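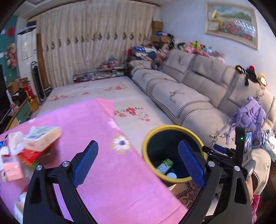 DILVILLE, October 17, 2024

The woman who runs Bunance charges $800 to help you throw out your own things. She would like me to put that another way, and over two cups of coffee on Figueroa Street she offered several.

"You're paying for decisions," she said. "Most people can carry a box to the curb. They can't decide what goes in it."

Bunance is a home-clearing coach service. It started in Branidthorpe and opened its Dilville office in July. For the fee, a client gets three home visits, a workbook, and six weeks of phone support. No one from Bunance lifts anything. Hauling is extra and is handled by another company, which pays Bunance for the referral. I asked whether clients are told about that payment.

"It's in the agreement," she said.

Page four, when I looked, in the same paragraph as the parking rules. She agreed to talk on the condition that neither she nor her clients be named, and I went along with it, though I'd have liked to call a few of those clients myself.

She came to the work from retail. For years she helped lay out store floors so that people would pick up more than they came in for. She talks about this easily and without much guilt. "I know how the stuff got into the house," she said. "That's useful." I suppose it is. A locksmith who used to be a burglar might tell you the same.

The method goes by room. A client spreads everything from one closet or one set of drawers on the bed, sorts it, and has to finish before going to sleep. The idea is that a tired person with no place to lie down will choose quickly. I said that sounded like a good way to throw out a birth certificate.

"Papers are a separate visit," she said.

Would a friend with a free afternoon do the job as well? She took longer over that one. Friends are too kind, she said, and they tell stories about the sweater. They were there when you bought it. A stranger looks at the sweater and sees a sweater. It was the best answer she gave all morning, and I wrote it down before asking why it takes three visits to get it across.

"Because the first one is mostly people explaining themselves."

What she could not give me was any sign that it lasts. Bunance sends out a survey when the six weeks are up, while the closets are still half bare and the client has just paid the final bill. The replies are glowing. There is no survey after a year. She said people are busy and don't answer. When I pointed out that they'd answered the first one, she said the first one comes with a discount on a fourth visit. 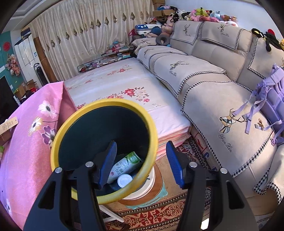 Where it all goes

The Bunance workbook has a chapter on waste, and the chapter is thin. It tells readers to "release items responsibly" and gives the hours of the Dilville transfer station, which were wrong when I checked them. She said the next printing would fix that.

I had expected her to talk up donation. She was more blunt than the workbook. "Charity stores don't want most of it," she said. "People give away a toaster that doesn't work and feel wonderful. Somebody in the back room has to deal with the toaster."

So it goes in the trash?

"A lot of it does. A lot of it was trash when they bought it."

I asked why that line isn't in the brochure, and she laughed and said she didn't write the brochure. The brochure says "a lighter life, a lighter footprint." She does not defend the second half of that sentence. She would only say that the footprint was made when the thing was built and shipped, and that keeping it in a garage for ten years doesn't take any of it back. That may be true. It also happens to be a handy thing to believe if you get paid when the garage is emptied.

What she would do for free

Toward the end I asked what she'd tell someone who didn't have $800.

Start with the kitchen, she said, and leave photographs for last. Don't buy storage bins until you're done, and maybe not then. Do one drawer and stop. If you're keeping something for a grown child, call the child and ask. Cancel the store emails. "That last one is worth more than I am," she said, then asked if I was going to print it.

I told her I was. She shrugged and finished her coffee.

I went home and did one drawer. It took half an hour and turned up a set of keys I can't match to any door. I kept them. The workbook, which she had let me take, says a key with no lock should be released the same day. It costs $2 to mail the workbook back, and Bunance has asked for it.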